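Bench tips taken home from the Provik open day

The open day at Provik in Kokside ran through the morning, with one two-armed cell set to flower wrapping and visitors free to stand at the rail. The notes below cover what carries over to a kitchen table or a small workshop. Ismail El Sherbiny ran the cell and answered questions between runs.

Setting out the table

Put the wrapping paper down first and turn it so that one corner points towards you. The stems then lie along the diagonal, and the side corners fold in over them without trimming.

Keep flowers on one side and ribbon within reach of the hand that will tie. At Provik every position on the table is written down before a run. At home a strip of masking tape on the worktop does the same job.

Use a table darker or lighter than the stems. A green stem on a green cloth is hard to find, for a person as much as for a machine.

Handling stems

Hold a tall stem just under the lowest bloom while you place it, then let the lower end settle on the paper. Holding it near the cut end makes the head swing.

Artificial stems have a wire core. Bend them straight before starting. A bent stem rolls when it is put down, and this was the most frequent cause of a stopped run in the Provik log: 14 stops out of 192 runs, six of them on the same type of stem.

Lay leafy pieces first, at the back, and flower heads on top. Small heads go last.

If two hands are working on one bunch, one holds and the other adjusts. The cell is programmed on the same rule, and only one arm lets go at a time.

Paper and ribbon

Creased paper will still wrap, but it lifts at the folds. Roll it backwards round a cardboard tube for four minutes before use.

Translucent paper slides on itself. Separate the sheets before you begin and lay the spare ones flat to the side.

Cut ribbon to length in advance. A loose coil tangles as soon as something is pulled across it. Pondomen, who supplied the table frame, sell a small spool holder that clamps to a rail; a bulldog clip and a pencil will also serve.
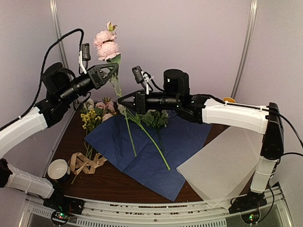

Can fresh flowers be wrapped by the same method?

With care. Fresh stems bruise where they are gripped, so use less pressure, pad the fingers with thin foam and strip the lower leaves first.

Clearing up

Sort leftover stems by length before putting them away. Đoàn, the second demonstrator, stores them upright in tall jars, heads clear of the rim, with the ribbon in a separate tin.

Wipe the worktop with a damp cloth and dry it before the next sheet goes down. Paper picks up water marks quickly.

The next open day is in March. Places are booked at the front desk.

We use cookies to remember your settings and to count visits to this page. Accept all | Manage choices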